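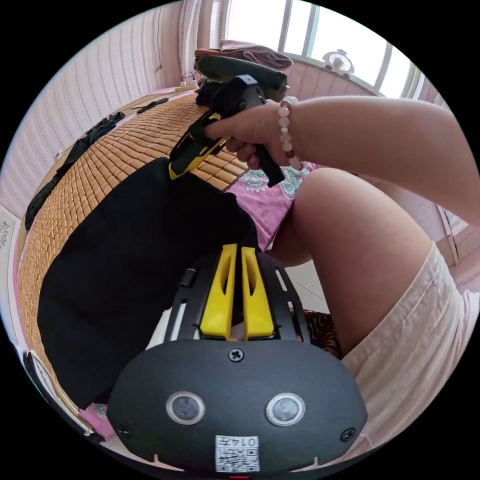 Emil Egger wrote in to ask whether folding on the bed is cheating, and whether a proper flat table would give him straighter piles. Great question, and it gets asked so often that it now sits at the top of the list!

Laundry > Folding > Questions and answers

Reading time: 4 minutes

Is it OK to fold on the bed?

Yes, yes, yes. I fold nearly everything on the bed. You get far more room than on most tables, you can sit while you do it, and the pile is right in front of you, nagging you to finish before you want to lie down. The one drawback is a soft mattress. If yours swallows your elbows, put something firmer on top first. A woven bamboo mat is wonderful for this, and in May, when I take the quilt off anyway, I leave mine on all day long.

Won't a bamboo mat snag my clothes?

Mine hasn't, and I've had it for years. The kind made of small tiles is smooth on top. Run your palm over it in both directions before the first use. If you feel a rough tile, rub it down with very fine sandpaper (I used 800) and wipe off the dust. Silky things and loose knits I still fold on a towel, out of habit more than anything.

Where do I start with a big black T-shirt or sweatshirt?

Spread it out completely. I know it feels slow! But dark cloth hides its own creases, and a fold made over a hidden crease will still be there next week. Lay it face down, smooth from the middle out to the sides, then bring in one side, then the other, then fold up from the hem.

My black clothes are always covered in lint. Fold first or brush first?

Brush first, always, while the thing is flat. Move to the window if you can. Lint that you can't see under a ceiling lamp jumps right out in daylight. Brush in one direction and turn the garment over for the back. The Plakero brush is the one I keep in the drawer, but a damp rubber glove does nearly as well.

How high can a pile go?

Lower than you think. I stop at 10 T-shirts, and with sweatshirts well before that. Once a pile starts to lean you'll be refolding the bottom half on the way to the closet, which is a sad thing to do twice. Heavy items go at the bottom, and anything with a slippery fabric goes on top or in a pile of its own.

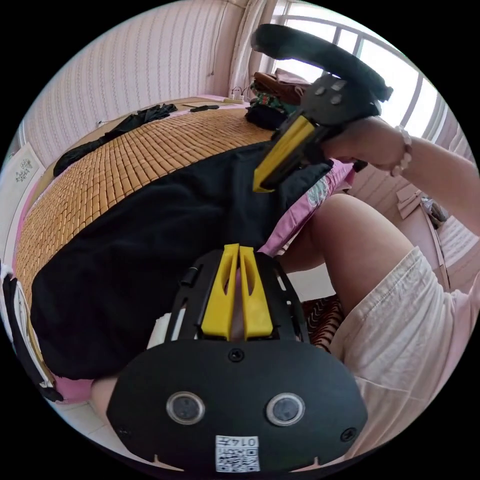
Should I sort by color, by person or by type?

I'm a type person, and I'll happily argue for it. Shirts with shirts, pants with pants, and color only if you have energy left over. The trick is to give finished clothes their own end of the bed and never let an unfolded thing cross over. Brown, green and black can all share one stack by the window, as they do here, and the middle of the mat stays clear for the big black piece that needs the space. Severin Koller wrote to say he sorts by the day he plans to wear things. I tried it for a week and wore the wrong shirt every single day, but he swears by it.

Do you fold towels in halves or thirds?

Thirds lengthwise, then in half, then in half again if the shelf is shallow. Measure the shelf once and write it on a bit of tape inside the door. My Stöckli cabinet is 900 millimeters wide and takes 2 rows of bath towels with a gap for washcloths. I was ridiculously pleased when I found that out.

What about the crumpled stuff that's been sitting there since yesterday?

Give it a good hard shake, holding it by the shoulders or the waistband, and lay it flat under your hands for a moment. Cotton often relaxes enough to fold. If it doesn't, hang it in the bathroom during a shower and come back to it later. Please don't fold it crumpled and hope!

Are folding boards worth it?

For kids, absolutely. They love the flapping. I had the Zerkum board and liked it, though it's a bit narrow for larger sizes and the hinge squeaked. A stiff magazine laid between the shoulders gives you the same width every time and costs nothing.

Can I put things away while they still feel a little cool?

Wait. Cool cloth can be slightly damp cloth, and a closed drawer won't help it. Check the seams and the waistband, they're the last to dry. Leave the stack out with the window open for an hour and check again.

Do you have a printable folding chart?

There's one in the Priltance folder, updated January 6, 2024, with the fitted sheet steps redrawn. The old version had step four upside down. Sorry to everyone who followed it!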